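Dunbar to start food scrap pickup in April

Households in Dunbar will be able to put food scraps out for collection starting in April, the town council decided by a vote of 6 to 2.

The service will begin with 567 homes on the east side, where streets are already on the yard waste route. Trucks will come once a week, starting at 7 a.m. Each home will get a kitchen pail and a larger bin with a locking lid. There is no charge in the first year.

Sandamali Munasinghe, the town's public works director, said the scraps will go to a composting site outside Flenurberg. Residents can pick up finished compost there in the fall.

Meat, bones, bread, coffee grounds and plate scrapings are all accepted. Plastic bags are not, including the ones sold as compostable.

Council member Amado Agbayani voted against the plan. He said the town should have asked for a second bid before signing with Henell, the hauler.

"We don't know what year two costs," he said.

A drop-off trial last summer drew 338 households. Lesia Melnychuk, who took part, said her family's trash went from two bags a week to one. "It's mostly what's left on the plates," she said.

The council will look at adding the west side once 1000 homes have asked to join. Sign-up forms are at the town hall front desk.

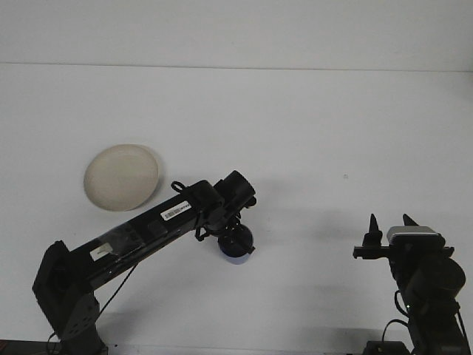
What goes in the pail

Yes: fruit, vegetables, meat, fish, bones, eggshells, bread, rice, coffee grounds, paper napkins.

No: plastic bags, foil, cooking oil, pet waste.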